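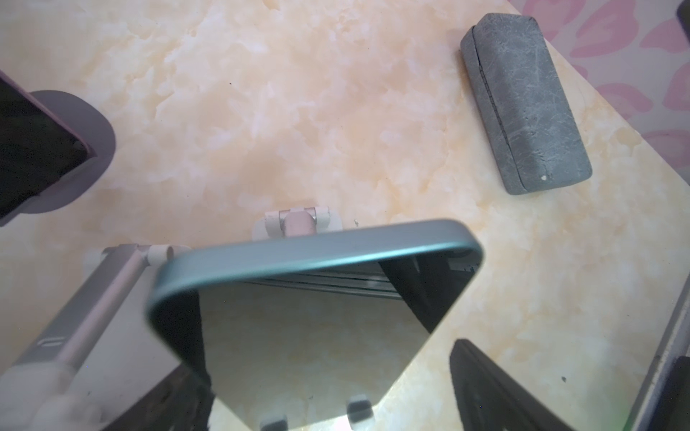

Zurnier K2 Kart Lap Timer

£229 (list price £295)
Sold by Javcombe Kart Supplies
Page last changed 3/7/20

The box says this timer will "find you tenths". It won't. It will tell you how long your lap was, and if you are prepared to sit down afterwards and look at where the time went, you may find a tenth or two yourself. Please bear that in mind before you spend £229 on a steering wheel display.

We held off stocking the K2 because the first version had a battery cover that shook loose on rough kerbs. The new cover has two screws. We have had it on our own hire-back kart over a winter of club meetings and it has stayed shut, though one winter on one kart doesn't prove a great deal and we would like to see a second one before we say any more.

What it does

Shows the current lap, best lap and the gap between them. Picks up the magnetic strip where the circuit has one and falls back on satellite timing where it doesn't. Shows engine revs from a clip on the plug lead. Stores your sessions until you wipe them.

Zurnier also lists a "predictive lap" screen, which guesses your lap time as you go round. We turned it off. At Nondale, where the back section doubles round close to the pit straight, the guess jumped about so much that it was more of a distraction than a help. Other circuits may suit it better. If you were going to buy the K2 for this one screen, try to borrow one first.

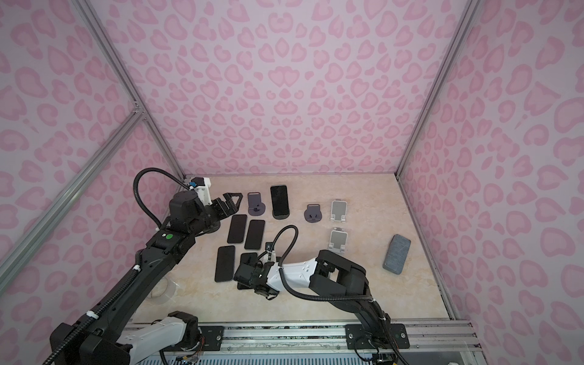

Pink leopard-style panels with silver aluminium profiles.

Size and fitting

Weight is 286 g with the battery in. The maker's leaflet gives a lower number, which we can only get by leaving the battery out. If you are running close to the class minimum that is no bother, but if your driver is already heavy you will want the true figure.

It goes on most wheels with the bracket supplied. The bracket is plastic and we don't think much of it. The metal one from Badawi fits the same holes and costs extra, which is annoying on something at this price. Fit the magnetic sensor to the floor tray well away from the chain side, and route the lead so that it can't rub on the steering column. Use more cable ties than the leaflet shows.

Battery life

Four meetings is what we get from a charge, with the backlight on low. The leaflet says you'll get a whole season. We can't see how, unless your season is very short. In cold weather expect less: in November ours was asking to be charged well before that.
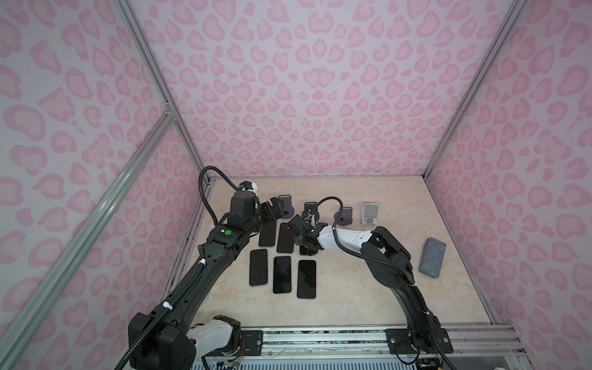

Charging is by the lead in the box, and the socket has a rubber bung that needs pushing fully home if rain is forecast. We would still put a bit of tape over it. "Water resistant" can mean almost anything, and Zurnier doesn't say what it tested.

Do you need one?

If you are in your first season, probably no. Your club prints the lap times and they cost nothing. Spend the money on tyres and practice days. If you already test on your own, away from race meetings, a timer on the wheel is useful, and this one is easy to read in bright sun.

In the box

Timer, plastic bracket, magnetic sensor, plug lead clip, charging lead, leaflet. No carry case, whatever you may have seen on other sites.

Returns

Unused and boxed, full refund. Once it has been fitted to a kart we will only take it back if it is faulty.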